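2/17/18
By Vilgot Wikström

The gripper that would not let go

I have a soft spot for machines that misbehave – I grew up around tractors – but what happened at Jeltley last April still bothers me, and I'd like to talk about it a little.

The gripper there was rated for 4000 cycles between inspections. It stuck closed at 2961, with a colleague's sleeve caught in the fingers, and it stayed closed for 15 long seconds while three of us hunted for the release. She was fine, thank goodness, and laughed about it over coffee. The report blamed a worn return spring, and a new spring was ordered, and everybody went back to work.

Well, springs wear out! I can forgive a spring. What I find harder to forgive is a release button placed where a person with one hand trapped can't reach it. We work so close to these tools now, head down, sleeves and fingers right beside the moving parts, and I'd gladly trade a bit of speed for a release within easy reach of either hand.
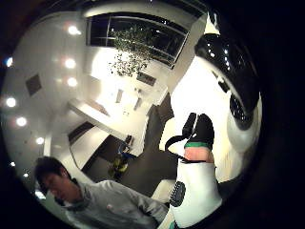
Halvorsen wrote to me after reading a draft that a second button would only be one more thing to bump by accident, and that inspecting every 100 cycles would do more good. I take the point about bumping, I really do, and I'd still want the button.

Contact the editor | © 2018 Clesteo | Back to top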